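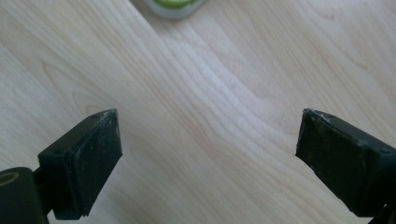 Does anyone at a packing site that's brought in automation end up with an easier job?
Depends who you ask and when, and at our place the people saying yes work upstairs.

I'm at Clellberg, lunchbox packing. Since September some of us have been off the line using hand-held grippers, one in each hand, doing the same small jobs again and again so the Nyaga arms can learn them. Pick up, put down, reset. The target is 144 goes a shift. Same hourly rate as packing, and the roster hasn't got any lighter.
– nelu_pop

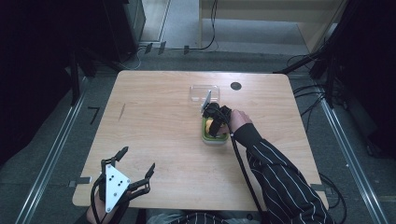
What gets me is that my own hands would do it in a second. With the grippers you slow right down, and by 2 in the afternoon my forearms are cooked. The supervisor calls it upskilling. Upskilling to what? I asked and got a brochure.
– nelu_pop

Phyllis Wragg wrote:
We heard the same speech at Lillilier. "No one will lose their job." True, strictly speaking. They just stopped replacing anyone who left, and the casuals quit getting calls.

e_cervantes wrote:
Bit harsh, Phyllis. I was at Benudov when the arms went in and my shoulder came good for the first time in years. I wouldn't go back to packing by hand if you paid me double.

Phyllis Wragg wrote:
Glad about your shoulder, mate. Were you permanent?

e_cervantes wrote:
Yeah, permanent. Fair point, I suppose.

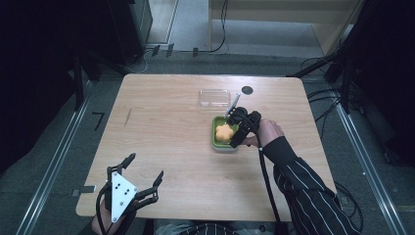 The casuals are most of my crew, so that's my worry too. Management reckons the arms get it right 91 times in 100, but I've never seen what they count as a miss, or who gets pulled over to fix it. My money's on us.
– nelu_pop

noh_es wrote:
Ask for it in writing. Rate, breaks, and what happens to the 8 of you (was it 8?) when the training work dries up. Ours was vague until the union rep turned up, then there was a document by smoko.

nelu_pop wrote:
Yep, 8. I'll ask. Not holding my breath – the last thing I asked for was a taller chair.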